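Two weeks with the Rosero kitchen pack

Posted 06/08/2026

I've been putting off writing about Rosero because I wanted to be sure I liked it before I told you to spend money on it. Well, I like it! Mostly. If you're new to the blog, Rosero is the add-on pack of simulated kitchens that Cendach sells for people who want to play with two-handed robots and don't have a spare room or a spare fortune. You pay 83 dollars, you download a truly enormous file, and then you have tables, dishes, groceries and a pair of arms to boss around.

Setup took me an evening (okay, an evening and most of the next morning, but the morning was my own fault for skipping the part about graphics drivers). Once it's going you pick a table, pick a task, and drive the hands yourself or let a policy have a go.
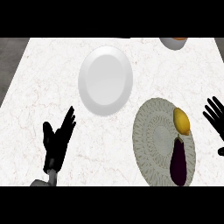
The pack comes with 122 tabletop layouts, and I keep going back to the marble ones. I came from Himireck, my old simulator, where every table was the same flat brown and every object looked like it was made of soap. I got a lot done in it, but I never once wanted to look at it. In Rosero the marble has veins running through it, the eggplant is properly shiny, and even the woven placemat has a pattern you can make out. Does that help your robot learn anything? A bit, I think, if you're training from camera views. It certainly helps me stay at my desk.

The hands are the real reason to buy, though. Most cheap packs give you a two-finger pincher and call it a day, and here you get full hands with fingers and a thumb on each side. They're a pain to learn. My first tries at picking up fruit were a disaster — I kept closing the thumb too early and shoving things across the table. Yeison Tello, who I trade messages with on the Marulanda forum, told me to slow the finger speed way down and get the wrist angle right before closing anything. Good advice, and I wish it were in the manual.

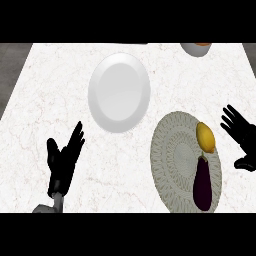

After that I started saving my runs properly, and I'm up to 502 now. Some are terrible. I kept those too, in their own folder, and I may do something with them in December when work calms down.

Gripes! The menus are a mess, and the button for resetting a layout is right next to the one for deleting it (ask me how I know). Loading is slow on my machine. And there's no way to swap out one object without opening the layout editor, so if you'd like a pear where the lemon is, get comfortable.

Support wrote back to me in 2 days, and they were nice about the driver thing. I'm keeping the pack, and next I want to try the sink layouts, so if anyone has those running smoothly please leave me your settings in the comments.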